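# Kollura parallel gripper with the wrist camera bundle: a review from the person who had to pay for it

I've been putting off writing this one up, mostly because every time I sat down to do it we changed something on the bench and I had to start over! But the budget round opens again in August and I keep getting the same emails from people who are shopping for their first gripper, so let's go.

Quick background. I look after equipment for a small lab that works on pick-and-place with everyday stuff, mainly drinks and groceries. We already had the arm. What we needed was something on the end of it that could handle bottles and cartons all day long, and a camera close enough to the fingers to be useful. I got quotes for three setups: the Kollura bundle, the Cadura hand (the fancy one with all the fingers), and a bare Musel gripper where you source your own camera and bracket.

The Cadura was gorgeous and I wanted it so badly. It also ate the whole year's money plus some of next year's, and the quote didn't include the controller. That went in the drawer pretty fast.

The Musel was the cheap one, and I nearly signed for it. Then I sat down on a Tuesday afternoon with a coffee and a spreadsheet and added up the bracket, the camera, the cable, the hours of somebody's time to get it all lined up, and the second bracket for when the first one turned out wrong (there's always a second bracket). By the time I was done the gap between Musel and Kollura had shrunk to $800. For a camera that shows up already mounted and calibrated, I'll take that deal any day of the week.

## Setting it up

Bolting it on was easy. The holes lined up with our flange, the cable was long enough to reach the base with slack to spare, and the software found the gripper on the first try. The camera took longer. The installer wants an older version of one library than everything else on our machine does, and the manual doesn't mention that anywhere. Once I gave it its own environment it behaved itself.

The manual in general is, um, brief. Two of the pages are safety warnings and one is the warranty card. If this is your first gripper, plan on a lot of forum reading.

## What it's like on real bottles

Bottles are our bread and butter, so that's what I care about the most. We do most of our runs with Cestbon water, the clear ribbed bottles with the white caps and green labels, set up pretty close together on a wooden table. Clear plastic full of clear water is a pain for any camera (you mostly see whatever color is bouncing around behind it), and having neighbors crowding in makes it worse. So if you're going to test a demo unit, bring water bottles! Don't let the sales rep hand you a foam cube.

The jaws are the best part of the package. They come in low on either side of a bottle and the whole grip section is slim enough to get between things on a busy table, at least with the spacing we use. The force setting goes down far enough that I don't worry about thin plastic, and you can change it in the middle of a run without stopping everything. That last bit sounds small, and it saved me a ton of time in the first month. 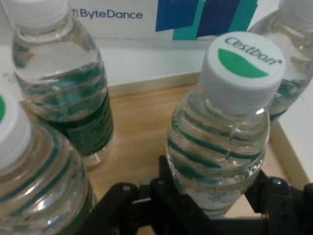
Nelli Kettunen wrote in after my first draft went around to say the jaws are fine but I've been way too kind about running costs: her group went through finger pads much faster than the brochure suggested, the replacements only come from Kollura, and anyone putting in a budget request should have a line for pads from day one, with a second set on the shelf before the first one wears out.

Fair point, and I'm leaving it in because she's right. I did budget for pads, but I took the brochure's number and didn't pad it (sorry). Ours come in sets of 12, the shipping is slow, and we were stuck for most of a week waiting on the first reorder. I now keep 2 unopened sets in the cabinet at all times and treat them like printer ink.

## The camera

I'm a bit mixed on this one. Being mounted so near the jaws means you get a really good look at what you're about to grab, caps and labels and all, and that's been great for our grasp work. The flip side is that things get very close very quickly, and the bottle right beside the one you're after can fill up a corner of your view. It's no good as your only camera. We ended up adding a cheap overhead one from Rivera, so put that in your plan too and don't tell your finance person the bundle covers everything. I did, and then I had to go back and ask for more, and it was not a fun meeting.

Also, the cable. The cable on the camera side is thin and it bends at the same spot every time the wrist turns. Ours is still alive but I bought a spare after seeing what happened to Ladi Okafor's. Spare cables are cheap compared to a lost afternoon.

## What I'd put in the budget

If you're filling in the form this month, my list would look something like this:

- The Kollura bundle itself, with the longer warranty (get it quoted up front, it costs more if you add it later)
- Finger pads for the full year, plus an extra set
- One spare camera cable
- An overhead camera and something sturdy to hang it from
- A few cases of whatever you're picking up, seriously, we burned through our supplies budget on water
- Time. We lost three weeks between delivery and the first run I'd call useful, and I had planned for one

## Would I buy it again?

Yep. I'd haggle harder on the pads and I'd ask for the software requirements in writing before I paid, but for the price it does the job we got it for, and the force control is lovely. If you mostly handle boxes and don't need a camera up close, get the Musel and spend the difference on something else. And if you've got Cadura money, well, please invite me over.

Four stars. It would be four and a half if they'd fix that cable.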